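Merkia Student Surgical Robotics Club
Bench guide, section 3: Suturing on the practice pad

For club members only. Ask Shobha Kandasamy for bench time first, don't just turn up. Last edited 23 September 2025.

Before you start
1. Log in at the console, load the Warnis profile. Wait for both arms to home.
2. Clip the pad down. Check all four corners.
3. Cut your thread to length. Too long and it tangles, too short and you can't tie off.

Running a stitch
4. Pick up the needle with the driver, curve facing down.
5. Bring the tip to the edge of the cut. Other instrument stays close on the far side, ready to recieve.
6. Drive through, following the curve. No straight pushing.
7. Tie, trim, move along the cut. Interrupted stitches only for the January comp.

Note: park the needle on the pad when your not using it. Keep both sets of jaws clear of finished knots.

Practice pad cuts, wrist and fixed views:
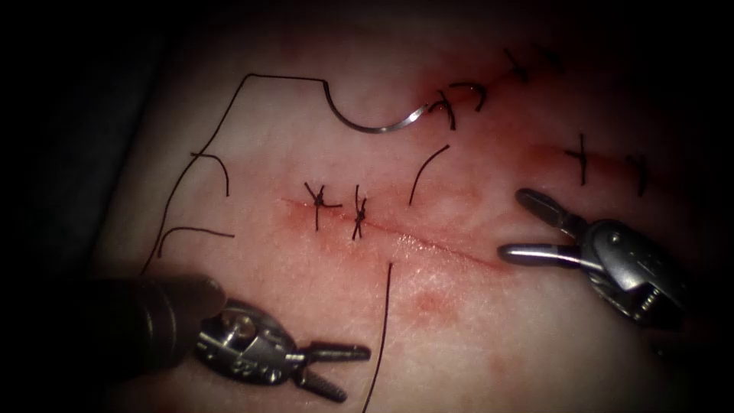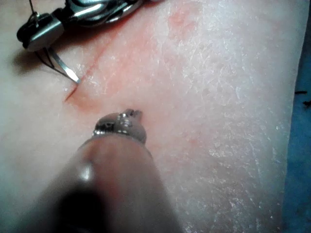
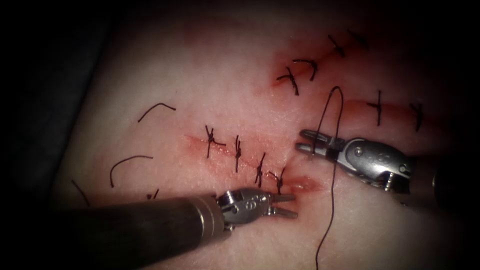 8. Log your run. Name, pad number, stitches done, any faults.

CAUTION: never drag a jaw across the pad to clear scraps. Home the arms, hit pause, use tweezers.

CAUTION: if an arm stalls, let go of both grips and wait 3 seconds before you re-engage. If it stalls twice, stop and get Dace Luik or Reet Kivi. Do NOT power cycle it yourself.

Packing up
9. Arms home, then power off. Needles in the sharps tin, count them.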